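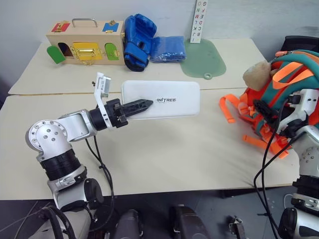

Two tables, end to end.

I have been learning to bake bread in quantity since August, and I want to write down what I know so far before I forget which parts were hard.

The background is short. Ese Akande runs a supper club called Balotero, and she asked if I could supply the rolls. I had made plenty of loaves at home, two at a time. She wanted 184 rolls for the first night. I said yes before I had worked out what that meant in flour.

The first thing I got wrong was the oven. My home recipe gives a tray of twelve good rolls in 18 minutes. The oven at the hall kitchen holds four trays, so I assumed four trays would also take 18 minutes. They took closer to 30, and the bottom tray came out pale. Now I run three trays and swap the top and bottom ones halfway. It adds a full round of baking but I throw fewer away.

The second thing was salt. I had been adding it by the spoon for years. With a big batch a small error in the spoon becomes a big error in the dough, and the first test batch was close to inedible. I bought a cheap scale and I weigh everything now, including the water.

Shaping is still the slow part. I cut the dough into pieces of some 40 grams and roll each one under a cupped hand. My early ones were flat on one side. What fixed it was using less flour on the table. The dough needs to stick a little, otherwise it slides around and never tightens up. I read that in three different books and ignored it in all three.

Timing took the most planning. Dinner is served at 7:30 and the rolls have to be out of the oven by 6:45. Working back from there, I mix before noon. If the kitchen is cold I mix earlier and put the bowls near the stove – not on it, I tried that once and cooked the bottom of the dough.

I did look at freezing. Half-baked rolls freeze well and finish in ten minutes. The crust is thinner and a bit papery, though, and Ese noticed right away. I keep a bag in the freezer at home for us and bake fresh for her.

Money, for anyone thinking of doing this: I charged 600 for the first run of dinners, and after flour, butter and gas for the car there was enough left to pay for the scale and a decent set of trays. I would not call it a business.

Next I want to try a rye version. Rye dough is sticky in a way I haven't figured out, and my last attempt stayed in the tray when I turned it over. I'll start with a dozen and see how they go.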